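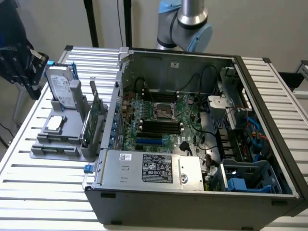 A desktop tower on the work table at the Clallus test cell in Drondton, with a hard drive and an expansion card standing in the parts fixture.

Clallus reports first figures for robotic PC disassembly and refit

Clallus, a contract refurbisher in Drondton, has released results from a test of robot arms on desktop computer service work. The company wanted to know which steps of a routine refit can be handed over at current reliability, and which still need a bench technician.

The test covered four operations: removing and inserting memory modules, removing and inserting an expansion card, removing and inserting a hard drive in its carrier, and unplugging and plugging data cables. Each operation was attempted 200 times on office towers of a single model. A technician opened every case and laid it on its side before the cycle began.

Hard drives gave the best result. With the drive on its mounting rails and presented upright in a fixture, the arm completed the insertion without help in all but 23 attempts. Most of the misses occurred when the carrier entered the cage at a slight angle and the force limit stopped the motion before any damage was done. Expansion cards came second. The card has to go down straight while its metal bracket clears the back wall of the case, and the controller now checks contact force at both ends of the card before pressing it home.

Memory modules were slower than expected. The white locking tabs at the ends of the slots have to be fully open, and the test software did not always detect a tab that had sprung partly shut. Severyn Kravchuk, who runs the cell, said a second look from a closer viewpoint fixed most of these cases but added several seconds per module.

Cables remain the weak point. Of 200 attempts to seat a SATA plug, 59 succeeded. The plugs are small, the cables hold whatever bend they were shipped with, and a loop lying over the motherboard can block both the view and the approach path. Clallus has taken cable work out of the automated sequence for now. Technicians route and connect cables by hand after the arm has finished.

"A rigid part in a known position is a solved problem for us, within limits," Kravchuk said. "A cable is a different part each time you open a case."

The printed fixture received more attention than the arm. Parts are loaded into slots and pockets so that the gripper meets them at a fixed height and orientation. Koval, the shop that prints the fixtures, went through several revisions of the slot width. Early versions held the cards too tightly and the gripper lost its hold on the way up. The current design leaves enough play for a clean lift, and the software corrects the remaining offset before insertion.

Cycle time is still well above that of a trained person. Clallus did not publish a full comparison, but said a technician finishes the same four operations faster on any single machine. The company's interest is in long runs of identical units, where the arm could prepare cases through the evening shift and leave them for cabling and inspection in the morning.

Taha Fawzy, who follows service automation for the trade newsletter Index, considers the numbers useful and the scope narrow. He pointed out that one case model was used throughout and that loading the fixture is itself manual work. "The person has moved from the computer to the fixture," Fawzy said. "You have to count that time too." He would also like to see results for cases with dust, missing screws and replacement parts from other makers, all of which are common in returned office equipment.

Processor handling was left out of the test. Clallus said the risk of bent contacts in the socket was too high to justify attempts at the present level of position error, and that a separate trial on scrap boards would come first.

The next round is planned for July and will run to 1000 cycles per operation, with two further case models and mixed drive carriers. Side panel removal will be added if a suitable tool for the latch is ready by then. Cable seating will be tested again separately, using a gripper with narrower fingertips.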